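Ustico FAQ

I get the same handful of emails over and over, so I finally put the answers in one place. Ustico is the motion and hand control software I write, mostly by myself, with Hanna Olszewski looking after the planner and catching my worst ideas before they ship. If your question isn't here, write to me and I'll probably add it!

What does Ustico do, in plain words?

You give it a pose for the arm and a grasp for the hand, and it works out how to get both there without hitting anything it knows to be in the way. It sends joint targets to the arm and finger targets to the hand on the same clock. That last part is why I started it – I was tired of running two programs that each thought they were in charge.

Do I need a real robot to try it?

Nope. The download comes with a simulated arm and hand, and everything except the camera setup works there. I still do most of my own testing in the simulator, usually late at night when I should be asleep.

How fast does the control loop run?

The default is 100 times a second for the arm and 30 for the hand. You can raise the hand rate in the settings file, but check what your finger controllers can take first. Mine got very grumpy when I pushed them (lots of dropped messages, twitchy thumb).

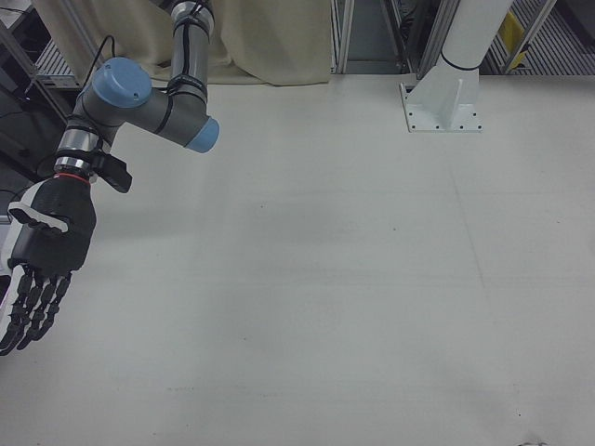 Why does the planner refuse to move when my start pose looks fine?

Nine times out of ten the hand model is set wrong. The planner checks the shape of the hand as well as the arm, and if you picked the bigger hand file by mistake, it thinks your fingers are already inside the table. Open the viewer, turn on "show collision shapes" and look for anything red. If the shapes look right, check the table height next – a sign error there gives you the same message, and I've made that one myself more than once.

Can I change the padding the planner keeps around things?

Sure, it's called "margin" and it starts at 2 centimeters. Smaller lets you reach into tighter spots, bigger makes the planner fussier and slower. Hanna likes it bigger than I do and we've agreed to stop talking about it.

How do I add my own grasps?

Pose the fingers with the sliders, hit Save Grasp and give it a name. Version 16 also lets you blend between two saved grasps, which I use all the time now. The file is plain text, so you can tidy up the numbers by hand.

Does it work with Gornton drivers?

It does, but the plug-in is a separate download. Stanisława Domański wrote it and keeps it up to date, so please send her bug reports through the plug-in page and not to me.

When is the next release?

August, if the new camera calibration tool behaves. It's slow right now and I want to fix that first.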